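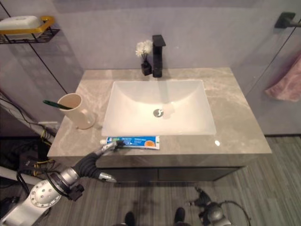 The left hand holding a tube of toothpaste at the front edge of the vanity, Mondcombe test bathroom.

Call for Participants: Comparison of Hand Controllers for Household Tasks

The Mondcombe Laboratory for Assistive Manipulation invites applications from adults who wish to take part in a paid study of remote operation. Participants will guide a two-armed robot through everyday bathroom tasks using two different controllers. Sessions will be held in April at the laboratory's Quintana Street building.

Purpose of the study

The laboratory operates a robot fitted with a pair of multi-fingered hands. Small items kept near a sink, such as toothpaste, toothbrushes and cups, must be picked up in a confined area and often from a hard surface. The study will compare how well new operators manage these tasks with the Bolletti glove, which follows the movement of each finger, and with the Zalodell handset, which opens and closes the whole hand by means of a trigger. Results will guide the choice of controller for the next stage of the project.

What participants will do

Each participant will attend one session. After an introduction of 30 minutes, the participant will complete one block of tasks with each controller, with a break between blocks. Each block lasts 60 minutes. The order of the controllers is assigned by the laboratory. Participants will sit at a desk in an adjoining room and will see the work area through a camera at the head of the robot. A member of staff will remain beside the robot at all times and can stop it at any point.

Tasks are divided into two groups. The first concerns rigid and semi-rigid items on the countertop. The second concerns cloth, and requires the operator to bring both hands from a low starting position up to a towel on a wall-mounted bar, take hold of it and return it to the bar folded.

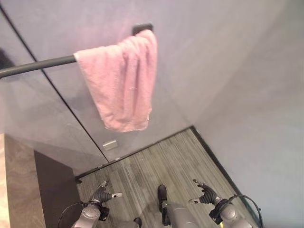
Cloth tasks are scored separately, as the two hands must work together and the operator has to judge distance from the camera view alone. Participants are not expected to complete every task, and payment does not depend on performance.

Who may apply

Applicants must be 18 or older, have normal or corrected vision, and have full use of both hands. Both left-handed and right-handed applicants are welcome. No technical background is required. Persons who have logged more than 5 hours of remote robot operation are not eligible for this study but may ask to be placed on the list for later work.

Payment and records

Participants receive $60 on completion of the session. Those who withdraw early will be paid for the time attended. Hand movements, task times and the robot's camera view will be recorded. No video of participants will be made. Records are stored under a number and kept apart from names and contact details.

How to apply

Application forms are available at the Quintana Street reception desk and should be returned there, marked for the attention of Zanele Zulu, Study Coordinator. Please state your age, your dominant hand, and whether you prefer a morning or afternoon session. Selected applicants will receive a consent form and directions to the laboratory before a session time is confirmed.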